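Preparing Your Home for a Mortgage Valuation: Household Tips

Skovard Home Guidance, updated 22 July 2025

A lender will normally arrange a valuation before making a formal mortgage offer. The visit is often short, and the points below are intended to help owners get ready for it.

Access
Clear the way to the loft hatch, the boiler, the fuse box and the stopcock. Keys to garages, outbuildings and locked windows should be labelled and left together in the kitchen. Where a room is let, the occupant should be told in good time.

Paperwork
Place the following in one folder: building control certificates, window and boiler guarantees, damp or timber reports, and the lease if there is one. Copies are acceptable – originals should stay with the owner.
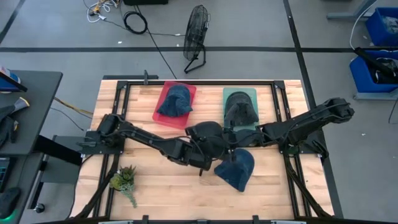
Leasehold owners should add the latest service charge statement and note the number of years left on the lease.

Small repairs
Dripping taps, slipped tiles and blocked gutters are best dealt with before the appointment. A budget of £495 covers many minor jobs, although roof work may cost between £1,000 and £2,000. Keep every receipt. Do not paint over a damp patch; the surveyor may test the wall with a meter, and fresh paint can lead to further questions.

Kitchens and bathrooms
Renew worn sealant around baths and sinks. Allow it to cure fully before use, following the instructions on the tube. Empty the cupboard under the sink so that pipework can be seen.
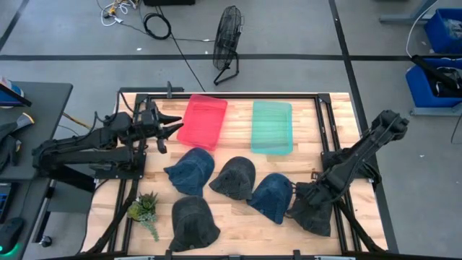 Should the owner be at home during the valuation?
The owner or another adult should be present to give access, but there is no need to follow the surveyor from room to room. Questions about the figure should be put to the lender or broker after the report has been issued.

Gardens
Cut back climbing plants from walls and air bricks. Large trees near the house should be pointed out – with their age, if known.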